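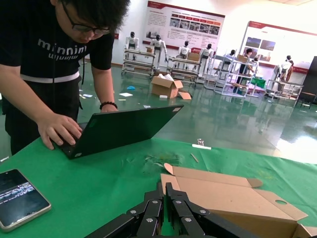

カテゴリ:施設利用・規程 > 共同作業室

件名:リベラ棟501号室の予約区分見直しについて(意見募集)

dillero_soumu
利用団体各位
平素より共同作業室の運営にご協力を賜り、厚く御礼申し上げます。現在、501号室の予約は半日単位で受け付けておりますが、6月より2時間単位に改めることを検討しております。利用料は1区分500円とし、予約管理は引き続きPemariにて行う予定です。本件につきまして、各団体のご意見を本スレッドにお寄せください。

kumiai_higashi
ご提案の趣旨には賛同いたします。当会の利用は短時間の打合せが中心であり、半日分の料金を負担することについて、以前から会員より改善の要望が出ておりました。

seisaku_bu
当部としては、現行の半日単位の維持を希望いたします。機材の搬入と設営に相応の時間を要するため、2時間では実作業の時間がほとんど残りません。連続した区分を確保できる保証がない以上、賛成しかねます。 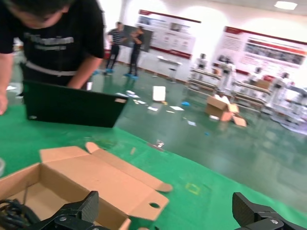 ノートパソコンを置いた緑のクロスの机と、手前の段ボール箱

kumiai_higashi
seisaku_bu様のご事情は理解いたしますが、連続予約を認めれば足りるのではないでしょうか。現行制度では、午前の枠が早い時間に空いても他団体が使用できません。

seisaku_bu
連続予約が可能であることは承知しております。問題は、中間の区分に他団体の予約が入った場合、設営済みの机を一度撤収しなければならない点です。先着順のまま区分だけを細分化すれば、長時間利用の団体が一方的に不利になります。

drotelik_renraku
当方は両方の形態で利用しております。折衷案として、午前は2時間単位、午後は半日単位とする運用をご検討いただけないでしょうか。あわせて、次の事項について事務局の見解を伺います。
・準備および撤収の時間は利用時間に含まれるか
・取消しの期限は現行のままか
・机のクロスは次の団体のために掛けたままとしてよいか

dillero_soumu
ご質問に回答いたします。準備および撤収の時間は利用時間に含みます。取消しの期限に変更はございません。クロスにつきましては、汚損がない限り掛けたままで差し支えありません。折衷案は内部で検討のうえ、改めてご報告いたします。

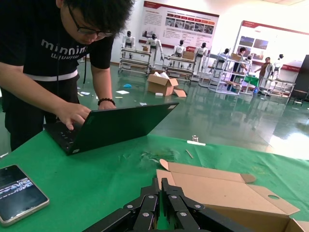 なお、Pemariの設定上、午前と午後で異なる区分を設けることは可能である旨を確認しております。ただし、利用料の計算方法を別途定める必要があり、6月からの実施に間に合わない可能性がございます。

kumiai_higashi
料金体系が複雑になることには反対いたします。会計処理の負担が増えるため、全時間帯を同一の区分に統一していただきたく存じます。

seisaku_bu
料金の簡素化を理由に利用実態を顧みないことは、適切ではないと考えます。実施時期の延期を含め、再検討を要望いたします。

drotelik_renraku
延期については当方も異存ございません。試行期間を設け、その間の利用記録を各団体に開示していただければ、議論の前提が共有できるものと存じます。

dillero_soumu
ご意見を承りました。試行の実施可否を含めた修正案を作成し、本スレッドに掲載いたします。それまでの間、501号室の予約は従来どおり半日単位にて受け付けます。

お問い合わせ:Dillero 総務担当 | © Dillero | ページの先頭へ戻る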